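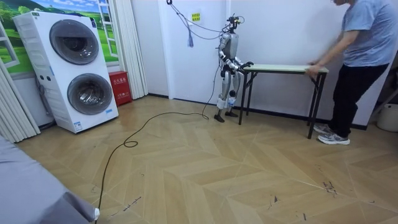 A humanoid and a human partner at either end of the folding table. The robot has both hands on the near edge.

Shared carrying: what the force at the wrist can and can't tell you

Project update, 7/5/24

The co-carry work at Brodeck has reached the point where we can report a result, along with a list of things the result does not cover. The task is moving a light folding table across a room with a person at one end and a humanoid at the other. The person knows where the table is going. The robot does not, and has to work it out from what it feels through the tabletop.

Our earlier controller, Truso, treated the robot end as a passive follower. Wrist forces were filtered, mapped to a desired velocity at the torso, and handed to the walking controller. It behaved well in straight lines. It behaved poorly in turns, for a reason familiar from the literature: a sideways push at the far end of a rigid object can mean "rotate about your end" or "step sideways with me", and over the first part of the motion the two produce much the same reading at the robot's hands.

Plikadix, the method described in this item, keeps both readings alive. It runs two motion hypotheses in parallel, one for translation and one for rotation, and scores each against the measured wrench and the yaw of the tabletop as estimated from the arm joints. Until one hypothesis is clearly ahead, the robot commits only to the part of the motion the two have in common. In practice this means a shorter first step and a softer arm on the side the load is moving towards. No camera input is used in the estimator. Uriel Valdebenito wrote the scoring stage and Abelardo Carrasco did the integration with the gait planner.

We ran 100 carries, split evenly between the two controllers, with six partners who had not worked on the project. Each carry included one turn and one sideways shift, in an order the partner was given on a card. A carry was marked as failed if either end let go, if the tabletop tilted past the set limit, or if the robot took a recovery step. Truso failed on 14 of its 50 carries and Plikadix on 3. All three of the Plikadix failures came when the partner reversed direction before the estimator had settled. We have not fixed this, and a shorter settling window brought back the old confusion in turns.

The cost is time. Median completion was longer with Plikadix, and partners noticed. Two of them described the start of each turn as heavy. Peak force at the partner's end was lower overall, but the delay at the onset of a turn is plainly felt, and we would sooner report it than average it away.

Some limits should be kept in mind. The table is light and close to rigid, and the robot's grasp was set before each carry, so grasp acquisition is outside the study. The floor was level. Partners were told to walk at a comfortable pace, which most took as slow. Nothing in the data speaks to stairs, doorways or loads that flex.

The next round will look at the reversal problem using a third hypothesis for "stop and hold", which Carrasco has running in simulation under the name Paredes. Early behaviour is reasonable, though the added hypothesis competes with translation at low speed and the weighting will need work.

Logs from the March pilot have been re-processed with the current force calibration and should be used in place of the earlier set. The older files carry an offset in the left wrist channel – small, but enough to bias the yaw score. Anyone with analysis built on them should re-run it before comparing figures.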